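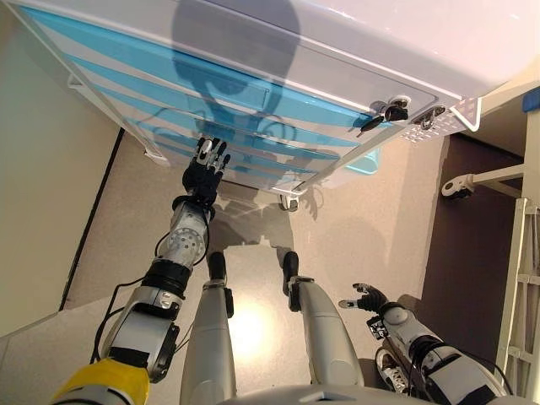 What is the purpose of the Nonata build? The project prepares a two-armed humanoid to fetch and sort household items in the shared workshop at Flurthorpe.

Work on the hands occupied most of February. Each finger is now driven separately, and the Umine control software has been updated to limit pressure on thin cardboard. Medicine cartons were selected for the current stage. The grip log contains 2,411 entries, and a further 20 will be added under the revised settings.

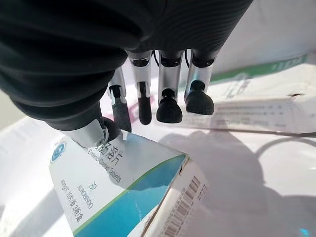

Mridha wrote in response to the previous post that the pressure limit should be set per finger, and that the thumb should be given the lowest value. This proposal has been accepted and will be applied to both hands.

Cable routing remains under review. Members are asked to keep the floor clear during sessions, which begin at 8 p.m.
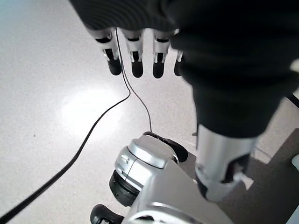
Hand and cables above the workshop floor.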